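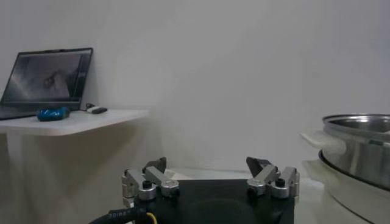 Laptop and blue mouse up on the wall shelf.

Shelf desks — what we learned at Kenbridge

Quick one this month, the newsletter is going out late and there's a lot of unpacking left to do. A few of you asked about putting a laptop on a wall shelf instead of buying another desk. Short answer, yes, do it. Longer answer below.

The small room at Kenbridge never had space for a real desk. We tried the folding table from Brinddale. Too deep. Door hit it every time. So up went a plain white shelf, Fesska brand, 98 cm long, and that was pretty much the whole project. One afternoon, plus a second trip for wall plugs.

Notes, in no order:

Height. Decide first if you're going to sit or stand. We marked it with tape and left the tape up for 6 days before drilling. Moved it twice. Glad we did.

Depth. Measure the laptop open, not closed. The screen leans back and wants more room than you think. If you like to turn it at an angle, add a bit more.

Front edge. Get a rounded one. Square edges dig into your wrists, and the cheaper shelves we looked at in Kneath were all square.

Mouse. A shelf is not a great mouse surface, lets be clear. Fine for clicking through email. For anything longer, get a thin mat and trim it to fit. And park the mouse away from the front when you're done, ours has gone over the edge 2 times and the floor in there is hard.

Cables. Keep them short. A long cord hanging off a shelf is going to catch on a sleeve sooner or later. Run it behind the laptop, one clip under the shelf, done. Little adapters and other small bits can lie flat next to the laptop but they wander, so a shallow dish is worth having. (Still haven't bought the dish.)

Wall. Leave it plain! We had plans for a pinboard and a calendar and a second shelf on top. Scrapped all of it. Pale wall, soft light, nothing to look at — it's a good place to get through paperwork.

Weight. Check what your wall is made of before you buy fixings. Ours are rated for 60 pounds, way more than a laptop needs, but people lean on shelves. They just do.

Would we do anything different? Put it a little farther from the corner, maybe. Elbow room on the left is tight. And paint before you put the shelf up, not after, becuase cutting in along the underside with a tiny brush is no fun at all.

If you've done something similar at your place, send us the measurements and we'll put them in the next issue. Storage bins and the hall closet are next up, assuming the closet door gets fixed in time.

Posted 5/3/25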